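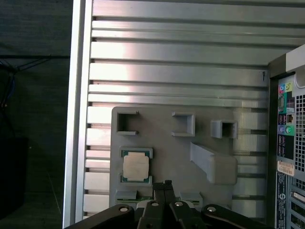

你写了这么多篇Mostby公投，我一篇都没读完，能不能干脆把大家老问的问题放一页上，我好转给我妈看。留言区里的这句话我惦记了好几天，后来一翻邮箱，差不多意思的信还真不少，那就写吧！下面的问题都是从留言和邮件里抄来的，有的我合并了，有的语气改温和了一点（你们知道我在说谁）。本页更新于2019年6月12日，星期三。以后有变化我直接改正文，不另发新帖。

这次公投到底投什么？

投的是Mostby政府和Flarka地区代表在Kanaujia谈出来的那份协议，要不要批准。选票上就一句话，两个格子，同意或者不同意。协议全文有57条，选票上当然印不下，投票站里会挂一本供人翻阅。我去年看地方选举的时候，投票站里也挂过类似的东西，挂在门后面，开着门就看不见，希望这回能挂个像样的地方。

很多人问能不能只同意其中几条。不能，整份打包。我知道有人喜欢渔业那部分，讨厌治安那部分，也有人正好反过来，可是投票的时候只能整份接受或者整份退回去。

Mostby和Flarka是什么关系？我看新闻一会儿说地区一会儿说当局，看晕了

我刚来的时候也晕。Flarka在法律上一直是Mostby的一部分，河东边那一大片，但是它有自己的地方议会，自己收过桥费和码头费，学校用的课本也跟河西不一样。几次摩擦之后两边的叫法就分家了，首都的报纸写“Flarka地区”，Flarka那边的电台自称“Flarka当局”。协议草案里用的词是“双方”，躲得很干净，我读的时候还挺佩服起草人的。

我自己写的时候一律写Flarka，不加后缀。有人来信骂我偏向这边，也有人来信骂我偏向那边，我就继续这么写下去了。

Kanaujia为什么会成谈判地点？

因为那儿有座桥，桥两头的人都能当天来回。首都那边起先想在议会大楼里谈，Flarka不肯；Flarka提出去他们的港口，首都又不肯。拖来拖去选了Kanaujia，一个镇子，有个农产品交易所，楼上有间大会议室，暖气特别足，我进去旁听开幕那次热得把外套毛衣都脱了，抱在怀里站了一上午。镇上唯一一家像样的旅馆，那段时间根本订不到房，记者都住到邻村去了。

后来大家习惯把这份东西叫“Kanaujia协议”，正式名字长得要命，我就不抄了。

什么时候投票？

十月。具体哪一天选举机构还没公布，按规定要等议会把投票细则过完才能定。你要是看到哪个群里传了一个确切日子，先别急着请假买票。上个月就有人照着群里的消息订了回去的船票，还来问我退票怎么办，我哪儿知道退票怎么办啊，我连他订的哪家都不知道。

谁有投票权？

年满法定年龄的Mostby公民，河东河西都算。争议比较大的是户口登记这一块，摩擦最厉害的那几年很多人从Flarka搬到了河西，登记却没迁。细则草案里的写法是：按登记地投票，搬走的人可以申请改到现住地，要交一份居住证明。水电费账单可以当证明，房东手写的条子不行。

拿长期居留的外国人没有投票权，我就属于这种，所以各位别再问我投哪边啦，我投不了。

我入籍了，但人在国外，能投吗？

能，要先登记。领事馆会开登记窗口，开放时间贴在领事馆门口和网站上，以门口贴的为准（我没开玩笑，领事馆的人在电话里就是这么跟我说的）。登记的时候带护照原件，复印件他们不收。没有领事馆的国家目前只能邮寄，邮寄选票的办法还在细则里头，没过。

我登记过地方选举，公投还要再登记吗？

住在国内的不用，名册沿用。住在国外的要重新登一次，因为地方选举本来就没有海外投票，你上次登的那个是别的东西。这一条我在之前的文章里写错过，写成了都不用登，有读者指出来，我改了，在此再说一次对不起。

要过半数才算通过吗？有没有投票率的门槛？

同意票要过半，这个没什么争议。投票率门槛还在吵。反对党想设得高高的，执政联盟想干脆不设，Flarka的代表提了个折中方案，要求河东河西分开计算，两边都要过半。

我个人觉得分开计算这个主意有它的道理，协议毕竟是两边的事，只有一边点头往后也过不下去。可是分开算也意味着人少的那一边等于有了否决权，河西的报纸为这个已经写了好多篇社论，一篇比一篇火大。等细则出来再看吧。

议会现在走到哪一步了？

二读。议会一共155个席位，执政联盟自己的票就够过细则，但是联盟里头有个小党态度一直摇摆，今天说支持，明天说要再研究研究。他们在意的是河上那几个渡口以后归谁管，党的老家就在渡口边上嘛，选民天天坐船。

三读之前还有一轮公开听证，普通市民可以报名发言，每人几分钟。我旁听过一次，有位老太太上去从头到尾讲她家门口的路灯，主持人也没拦，听完还说了谢谢。会议记录里真的有那段路灯，不信可以去查。
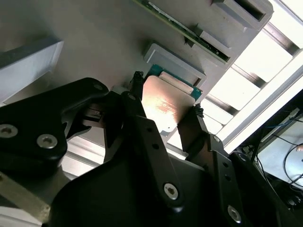

听证会旁听要提前在议会网站上领号，当天带身份证件，包要过安检。水可以带，保温杯要打开喝一口给他们看。中文翻译没有，现场只有两种官方语言的同传耳机，耳机数量有限，去晚了就只能干听。我一般坐左边靠后那一片，那儿离喇叭近，听得清楚，冷气也没有那么冲。

公投通过了，第二天会发生什么？

什么也不会马上发生。协议里的时间表是从议会正式公布结果那天开始算的，先换一批文件，再成立联合办公室，然后才轮到检查站撤除和过桥费统一这些跟咱们日常有关系的事。做生意的朋友最关心过桥费，我只能告诉你，统一费率写进了协议，费率是多少没写进去，留给联合办公室去定。

所以有人问我要不要趁现在囤货，我真答不了。我连自己家的米都囤不明白，去年囤的那袋生虫了。

要是没通过呢？

现有的停火安排继续有效，这一点协议的附件里写得清清楚楚，两边都签过字。谈判代表说过会重新坐下来谈，没说什么时候、在哪儿。悲观的人觉得这一拖又是好几年，乐观的人觉得反正大头都谈妥了，改几条再来一次就行。我每天的看法都不太一样，看我当天先读了哪份报纸。

报纸上老提Flornotex，这家公司跟协议有什么关系？

Flornotex是在Flarka经营码头的公司，老码头和新仓库都是它在管。协议里有一节讲已有的经营合同怎么办，草案的说法是继续履行到期满，期满之后由联合办公室重新招标。反对协议的人抓住这一节不放，说这是给Flornotex开后门；支持的人说要是一签协议就把所有合同作废，码头工人怎么办。

我去过那个码头，买鱼去的，别的情况不了解，也没采访过这家公司，所以我就写到这里。有读者给我寄过一份很长的材料，讲它和哪位议员吃过饭，没有出处，我不会登的。再寄也不登。

民间的人能当观察员吗？

可以，但是要通过团体报名，个人不行。团体想拿到观察员资格，得交1000个选民签名，签名的人要写登记地址，这一条把好几个小团体卡住了。华人社区这边有两个同乡会在商量合着报一个，签名要找有投票权的人签，像我这种拿居留的签了也不算数，别让我签了啊，我上礼拜在超市门口被拦了两回。

观察员可以看开箱、看计票，不能拍选民，不能在投票站里接电话。培训半天，管一顿饭。

我住在首都，投票站在哪儿？

首都这次设6个投票片区，跟地方选举时候的划法一样。你的登记地址属于哪一片，名册通知单上会写，通知单寄到家里，投票前会收到。搬过家的赶紧去改地址。老城那一片往年都在小学体育馆，门口那条街单行，开车去的要绕一大圈，我建议走路。

带孩子去可以吗？可以，孩子能进投票站，不能进投票间，这是上次选举的规矩，公投应该不会变，变了我再改。

选票有中文版吗？

没有，选票只印两种官方语言。不过选举机构的说明手册有几种外语版本，中文的在制作，上次地方选举的中文手册我看过，翻得还可以，就是“投票间”全翻成了“投票小屋”，我们几个朋友到现在还这么叫。

我在整理一份57条协议的中文对照，慢慢翻，翻完前言和渔业那一章了。是我自己翻的，没有任何官方效力，有错请直接在留言里骂，别发语音，我不听语音。

投票前后会不会不安全？要不要避开Kanaujia？

我能说的都是自己看到的。我春天去过Kanaujia，桥上有检查，排队，查证件，看后备厢，态度挺客气。集市照开，面包店照样下午就卖空。警方说投票那几天桥上会加派人手，过桥时间肯定会变长，赶时间的话别走那边。至于别的，请看你自己国家使馆发的提醒，他们的消息比我一个写博客的灵通多了。

要出门的朋友记住带证件原件。我有一次只带了复印件，在桥头站着等朋友把原件送来，那天风特别大。

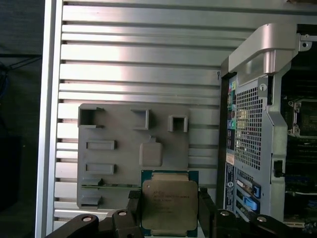
另外过桥的班车周日班次少，末班很早，司机到点就走，跑着招手也没用。票在车上买，零钱准备好。从首都坐车到Kanaujia的人可以在交易所那一站下，走几步就到桥头；坐到终点站反而要往回走。

你到底支持还是反对？

这个问题排在所有来信的第一名！我支持有个结果。协议里我喜欢的是学校那一章，两边的文凭互认，我邻居家的孩子在Flarka念完高中，到河西上大学要补一整年的课，这种事早该解决了。我不喜欢的是联合办公室那一章，权力写得很大，谁来监督它写得很含糊，就一句“双方将适时商定”。适时是什么时候嘛。

你要是看完这两章得出跟我相反的看法，完全没问题，留言区欢迎吵，吵协议可以，吵到对方老家在哪儿的我会删。

你的消息都从哪儿来？

议会的公开记录、选举机构的公告、两边的报纸和电台，还有我自己去旁听时记的本子。Flarka的电台我听得比较吃力，口音重，有时候一段要倒回去听好几遍，所以涉及那边的内容，要是哪位河东的读者发现我听错了，麻烦告诉我是哪天的节目。之前把“渡轮补贴”听成“渡轮停航”的那次，害得好几个人白紧张了一晚上，我记着呢。

能转载吗？

转给家里人、转到群里，随便转。整篇搬到网站上请留个链接，别改标题。上回有个公众号把我的标题改成了“Mostby巨变在即”，我表姐看到还打电话来问我要不要回国。

还有问题怎么问？

在下面留言最快，邮件我周末统一看。签证、退票、打官司的问题我答不了，问邮寄选票的先等等，细则一过我第一个更新那一条。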